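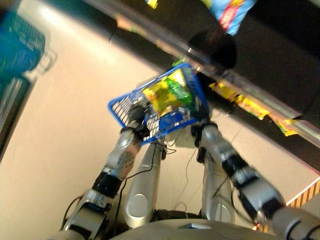
Tulham Pendants is a collection of 3323 short product descriptions for necklaces, lockets, brooches and charms, gathered from the back catalogues of small jewellery sellers and tidied into one format. It started as a way of teaching myself how shop copy works, and I got completely hooked (there are so many ways to say "comes in a box"!). Each record is one item as a shopper would meet it, with a title, a body and whatever measurements the seller gave. If you are new to this sort of data, think of it as one record per item, never one record for the lot. Matching sets are therefore split, so a pendant and its earrings get two records with the same set number.

What's in a record

id: a plain number, never reused
title: as the seller wrote it, capitals and all
body: the description, with line breaks removed
metal: gold, silver, plated, mixed or unknown
stone: free text, may be blank
chain_mm: chain length in millimetres, blank if no chain is included
set_no: shared by pieces sold together
source: Clekcombe, Juška or Primano

Where the text comes from

Clekcombe is the biggest of the three sources and the most fun to read. Their writer loved lockets and it shows, with long, happy paragraphs on hinges and clasps. Juška copy is short and mostly amber. Primano sent spreadsheets, which were lovely to work with apart from the chain lengths, where inches and centimetres share a column. I converted everything I could. In 33 records the unit is still a guess, and those have chain_unsure set to yes in the extra file.

All three sellers agreed to their text being shared. Prices, customer reviews and stock codes were taken out before release.

Things to watch for

"Plated" and "filled" are different finishes, but older Clekcombe pages use them as if they were the same. The metal field follows the seller's wording, so please don't use it for anything that depends on real gold content. "Vintage" is just as slippery. Nine titles are in Estonian with English bodies, and I've left them that way on purpose.

Splits

There are train and test files. All pieces in a set stay on the same side, and so do near-identical descriptions. A small sample file of 30 records is included as well, handy for trying out your loading code over a cup of tea.

Changes

February: fixed the accents in Juška titles, added set_no, removed some doubled brooches.

Contact

Margus Kivi looks after the files. Corrections are very welcome, especially from anyone who knows their clasps! Please quote the record id and paste the line as it stands now.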